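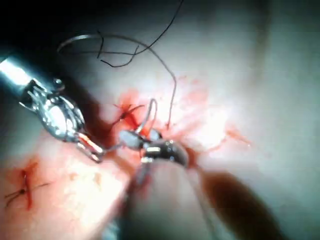
Support > Drakinard suturing arm > Set-up and care guide > Section 7: When the needle grip fails

7. WHEN THE NEEDLE GRIP FAILS

Read this section before you need it. It was written after a run of grip faults on the practice bench, and it is a good deal duller to read than the faults were to watch.

A grip fault means the driver jaws have let the needle turn, slide or drop while the arm believes it is still holding on. The arm can be very sure of itself. The console goes on showing GRIP OK for as long as the jaw motor feels something between the jaws, and it isn't fussy about what. Thread will do. So, on one memorable afternoon, will a corner of gauze.

7.1 Signs of a grip fault

- The needle swings in the jaws when the tip meets the tissue.
- The needle stops moving and the wrist doesn't.
- The console shows code G30 (jaw load uneven).
- The trainee says "is it meant to do that?" Treat this as equal to G30.

CAUTION: Loose thread lying over the work is the usual partner of a grip fault. A loop that catches in the wrist hinge can pull the needle through faster than any hand on the console would. Look for loops before you move anything.

7.2 Stopping safely

1. Take your foot off the drive pedal. Both arms will hold where they are.
2. Say "holding" out loud, so that the person at the bedside knows the stillness is on purpose.
3. Find the needle on the screen. Both ends of it. If you can see only one end, assume the other is in something.
4. Do not open the jaws yet. Opening them is what everyone wants to do, and it is how Majdi Rawashdeh came to spend his lunch hour looking for a needle with a magnet.
5. Press HOLD FORCE on the left arm. Its jaws will keep their present grip and ignore the finger controls until you release them.

WARNING: Do not press the red stop button for a grip fault alone. It cuts power to the jaws, which then relax. Use it if an arm moves without being asked to, or if someone's hand is in the way.

7.3 Freeing the needle

1. Set motion scaling to its slowest step.
2. Have the bedside assistant lift any loops clear of both wrists with the long forceps. The assistant moves; the arms don't.
3. Release HOLD FORCE. Bring the left jaws to the needle and grip it behind the tip, or near the thread end if the tip is buried.
4. Check the grip with a very small tug. The needle should move with the left jaws and with nothing else.
5. Open the driver jaws halfway, wait for the tone, then open fully.
6. Back the driver out along the line it came in on.
7. Take the needle out along its own curve. Pulling it straight turns a small hole into a larger one.
8. Pass the needle out and have it counted. Fit a fresh one.

NOTE: If step 4 moves the tissue as well, stop and call the lead surgeon to the console. The guide has nothing cleverer to offer at this point.

7.4 Checking the jaws afterwards

Swap the driver before carrying on. Wipe the old one and look at both jaw faces under the bench lens. Worn teeth look polished. Dried residue in the hinge looks like nothing much and causes most of the trouble.

Run the Bronik test strip: close the jaws on the strip and pull. The strip should hold to the 50 line. A driver that slips before the line goes in the yellow bin. It does not go back in the drawer "for training", where Nelly Correa found three of them in October.

Drivers are rated for 200 closures under load. The console keeps count, but only if the driver was logged in when fitted. If the counter reads zero and the jaws are shiny, believe the jaws.

7.5 Reporting

Fill in the fault sheet before you leave the room. Give the code, the driver number, what the left arm was holding and where the thread was. "Needle went funny" has been received on several occasions and cannot be filed.

Save the log with EXPORT, then wait for the green tick. The log overwrites itself after 30 minutes whether or not anyone has finished their tea.

Send sheets to I-hsuan Ng. If a patient was involved, ring Blair Menzies first and write afterwards.

Section revised Thursday, April 23, 2026. Replaces the laminated card on the console, which should be taken down.

Previous: Thread handling | Next: Cleaning the wrist joints | Contents | Fault codes

© Rokeck Surgical Training. Contact support | Back to top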